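Packing and Laundry Tips for Long Trips
Updated August 2018

Most of what goes wrong with luggage on a long trip goes wrong in the first week, when the bag is still too full. These are the habits we've kept after a lot of trains, buses and cheap rooms.

Packing the bag

Lay everything out the night before and take away two shirts. You won't miss them. Roll T-shirts and underwear, fold anything with a collar, and put shoes in at the bottom, heel to toe, with socks stuffed inside.

Keep one change of clothes in your day bag. On our way to Asarach in April the big bags went on to the end of the line without us, and we got them back 3 days later.

Liquids go in a zip bag, and that bag goes in a second zip bag. Before you close a shampoo bottle, squeeze a little air out of it. Bottles packed full at sea level leak on mountain roads.

Washing clothes in the room

A bar of plain laundry soap lasts longer than any travel detergent and can't spill. Cut it in half and leave the other half at home. Wash small loads every second night. If the sink has no plug, a flat rubber disk does the job, and so does a sock balled up tight.

Soak first for 20 minutes, then rub collars and cuffs, then rinse twice. To get the water out, lay the shirt on a dry towel, roll the two up together and kneel on the roll. Cotton done this way will usually dry overnight under a fan. Jeans won't, so save those for a place where you're staying longer.
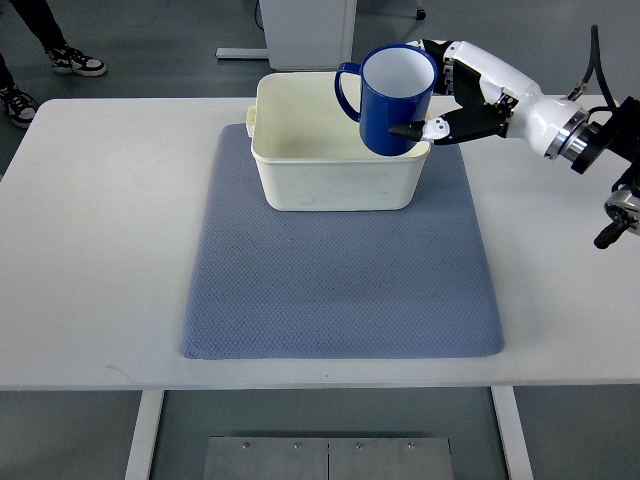 Crichton wrote in to say that the towel trick is hard on thin guesthouse towels and that a spare cotton sarong works just as well, dries faster and can be used as a sheet on the night bus. We've tried it since and agree, though it takes two rolls to do a heavy shirt.

Drying line

Carry thin cord, longer than you think you need. Braided elastic lines with hooks are fine until a hook snaps. Tie one end to the window latch and the other to the bathroom door hinge, and hang the heaviest things nearest the ends. Don't hang anything over a lamp or a heater.

In the rainy season nothing dries completely. In Trimora we gave up and paid for a laundry, which charged 84 for the whole bag in local money and returned it ironed. Count your socks before you hand them over.

Smells and damp

Air your bag whenever you stop for more than one night. Empty it, open every pocket and stand it near a window. A bar of soap left in the wrapper keeps a closed bag fresh. For shoes, crumpled newspaper overnight, changed once if they are soaked through.
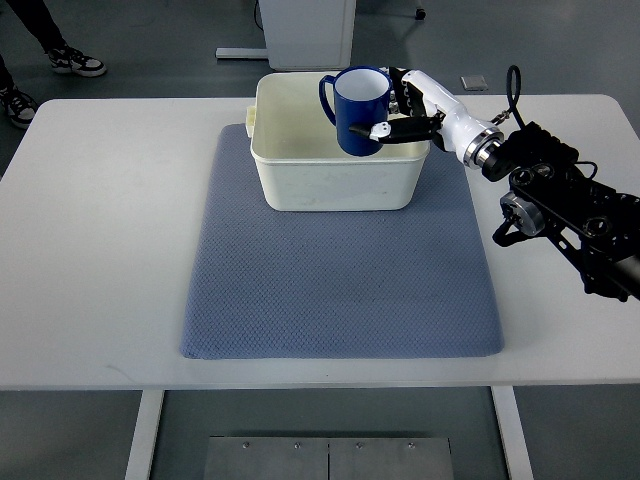
Baking soda works too, but a bag of white powder is not something you want to explain at a border. Buy it when you arrive and leave it behind when you go.

Mending

Two needles, black thread, white thread, a few buttons and some safety pins will all fit in a mint tin. Dental floss is stronger than thread for straps and tent seams. Fix a loose strap the day you notice it. Mine held as far as the bus station in Nolen and let go on the stairs.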